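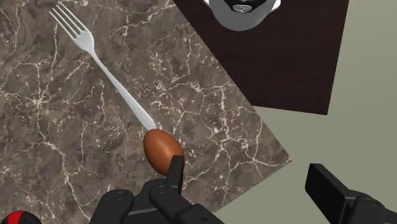 Sanctions and the Ogola Border Agreement

Jun 18, 2020

The government of Skalamon has now confirmed that it will not renew the transit agreement with Ogola when the present term expires in December. The foreign ministry cites the trade sanctions adopted this spring. Its statement runs to 15 paragraphs and mentions the border towns in one of them.

Readers of this blog will know my position. The agreement allows 3000 residents to cross daily at Nilten without a visa, and it has survived two changes of government on either side. To withdraw it over a dispute about steel tariffs is, in my view, disproportionate.

Dariusz Wróbel argued last week that the sanctions left the ministry no choice. I respectfully disagree. Article 18 permits a suspension of six months - a milder step, and one that was used before. The ministry has yet to explain why it was set aside.

The foreign affairs panel will take up the matter at its next session. I intend to publish my written submission on this page once it has been accepted.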